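Ticket: Ginger syrup keeps clouding and separating in the bottle
Opened by Sabina Fakir, 18 October 2022
Product: Gernine drink infuser

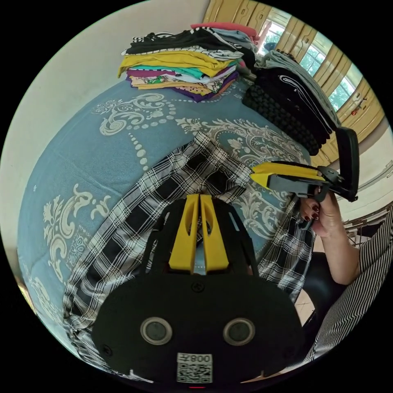

Hello, and thank you for taking the time with me! I've had my Gernine since April and I love it dearly, but the ginger and lemon syrup has gone wrong on me 5 times now. It comes out clear and pretty, then overnight in the fridge it turns cloudy and leaves a chalky layer at the bottom. The mint one from the same booklet is perfect every time, so I don't think the machine is broken.

I use 400 grams of sugar, fresh ginger (peeled and sliced thin) and the juice of two lemons, on the long program.

Tried so far:
New filter – no change.
Filtered water in place of tap – no change.
Bottled lemon juice – a little less cloudy, but it tasted flat and my sister wouldn't touch it.

Reply from Hasska Support
Hi Sabina, what a thorough note, thank you! The layer is most likely ginger starch. Please let the strained juice stand in a tall jar for 32 minutes, then pour off the top slowly and leave the white part behind. Add the lemon after the program ends. Could you also tell us which filter you have, the Gazi or the Stustau?

Sabina Fakir
It's the Gazi. I did the jar step last night and there was a good spoonful of white stuff at the bottom, my goodness! The new bottle is still clear this morning. Please keep the ticket open for 7 days and I'll write again when we've finished it.

Status: Waiting on customer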